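15 October 2021
Posted by the Flulto test group, Skokthorpe

Operators wanted for grip fault study

In January one of our arms kept closing after the stop command and bent a finger mount. No one was hurt. We are now repeating the flower tasks at Skokthorpe to find the fault. 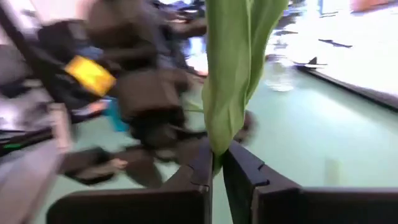

A green leaf between the gripper fingers.

We need 6 people for 34 paid sessions of 50 minutes each. You will guide a gripper by hand and log every late stop, slip or stall.

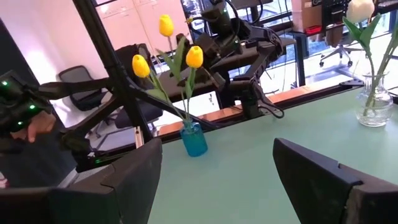 No experience is needed, but you must pass the Segura safety briefing before your first shift.

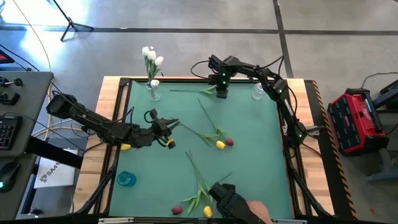
Late stops are hard to spot when several arms share a table. You will work at one like this, with three arms and tulips lying across the mat. Keep your free hand off the mat.

Apply at the Truditz desk, room 144.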